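Why do we see colours?
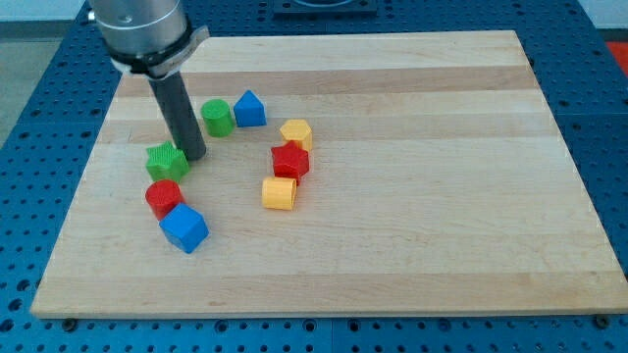

Photo: Brândușa Pascu

I had a yellow raincoat when I was small, and one night I looked at it hanging on the back of my bedroom door and it was grey. Properly grey! I switched on the lamp and it was yellow again. I switched it off - grey. I must have done this 30 times before my dad shouted up the stairs.

So where had the yellow gone? To answer that we have to start with light.

Light is a mixture

Sunlight looks plain and whitish, but it's a mixture of lots of colours all travelling along together. You can see them spread out when there's a rainbow. Raindrops bend the light as it goes in and out of them, and each colour bends by a slightly different amount, so they come out side by side (red on the outside of the bow, violet on the inside).

When light lands on something, part of it gets soaked up and part of it bounces off. A ripe tomato soaks up most of the blue and green light and bounces the red back. Some of that red light goes into your eye, and you think "red tomato!" A leaf bounces back more green. Snow bounces back nearly everything, and coal hardly bounces back anything at all.

What your eye does

At the back of your eye there's a thin layer called the retina. It's packed with tiny cells that notice light, and there are 2 main kinds that help you see: rods and cones.

Cones are the ones that do colour. Most people have three sorts. One is best at picking up the reddish end of the rainbow, one likes the middle, and one likes the blue end. Your brain compares the messages from all three and works out the colour from that. When the red and green sorts are both busy and the blue sort is quiet, you see yellow.

Rods are brilliant in dim light, much better than cones, but they can't tell one colour from another. In a nearly dark bedroom the rods are doing almost all the work. That's what happened to my raincoat! There wasn't enough light to get my cones going.

Does everybody see the same colours?

No. Some people's cones work differently, and reds and greens can look very alike to them. It's called colour blindness, although most colour-blind people do see plenty of colours. It often runs in families, and boys have it more than girls.

Dogs have only two sorts of cone, so a red ball on green grass is quite hard for them to spot. My dog Pop always does better with a blue one. Bees can see ultraviolet, a kind of light our eyes miss completely, and lots of flowers have ultraviolet patterns on their petals that guide bees to the nectar.

Try it at bedtime

Ask a grown-up to put a few socks of different colours in a bag. Turn the light down low, wait ten minutes for your eyes to get used to it, then take the socks out and write down what colour you think each one is. Put the light back on and check your list. I got the dark red one wrong - I was sure it was black.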